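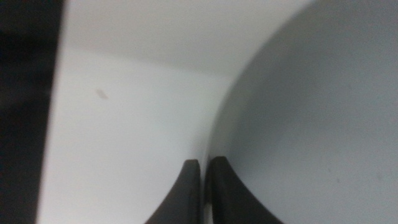
How to Season and Care for a Carbon Steel Pan

I put off buying a carbon steel pan for years and now I cook on mine nearly every day. They get hotter than a non-stick pan, they weigh less than cast iron, and an egg will slide about on one like a puck on ice once you've built up a good surface! Mine is a Tendov, but the method is the same whatever name is on the handle.

What you'll need

Your pan
Washing-up liquid and a scrubbing pad
A small bottle of rapeseed or sunflower oil
Old cotton cloths or plenty of kitchen paper
An oven, or a hob if your pan has a wooden handle
Salt and potato peelings (optional, but good fun)

Step 1: Get the factory coating off

New pans come with a layer of wax or grease to stop them rusting in the box. It has to go. Fill the sink with the hottest water your hands can stand (gloves help), add a good squirt of washing-up liquid and scrub inside, outside and up round the rivets. Rinse and do it again. The metal should look silvery and feel slightly grippy under your thumb. If it still feels slippery, you've missed a bit.

Step 2: Dry it properly

Towel it off, then put it over a low heat until every trace of water has gone. Bare steel can rust while you answer the door.

Step 3: Oil it, then wipe the oil away

Rub a teaspoon of oil all over the warm pan. Now take a clean cloth and wipe it off as though you'd put it on by mistake. Too much oil is the reason so many first attempts end up sticky and brown. Mine certainly did – I had to scrub the whole lot back and start over in April.

Step 4: Bake

Put the pan upside down in the oven at the hottest setting, open a window, and leave it for an hour. Let it cool inside with the door shut. You're hoping for a bronze or light brown colour, and patchy is fine. Repeat steps 3 and 4 another 2 times if you have the patience.

On the hob, heat the oiled pan gently, turning it so the sides get their share, until the smoking stops. Let it cool and repeat.

Step 5: Cook something forgiving

Fry the potato peelings with plenty of oil and a handful of salt, pushing them up the sides as you go. Throw them away afterwards. After that I'd make flatbreads. I use 300 g of plain flour, up to 18 g of oil, a pinch of salt and enough warm water to bring it together, rolled thin and cooked one at a time. Have your plates out before the first one goes in, as they cook very quickly. 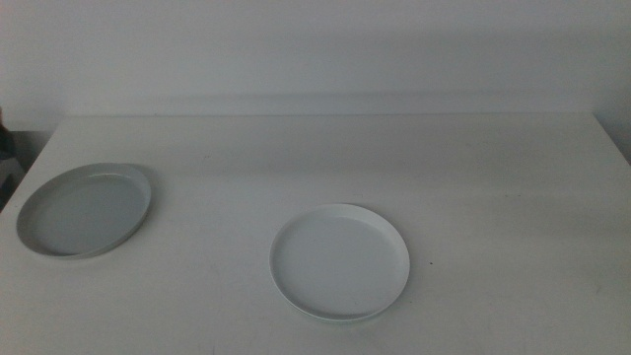 Two shallow plates on a white table.

Looking after it

Wash the pan while it's still warm, with hot water and a brush. A drop of soap won't hurt. Dry it over the heat and wipe on the thinnest film of oil before it goes back in the cupboard.

Tomatoes, wine and vinegar will strip the surface if they simmer for long, so use a stainless steel pan for those. If yours does go grey in places, just go back to step 3.

Rust spots come off with wire wool. Wash, dry and season again, and you'll be frying eggs by the weekend.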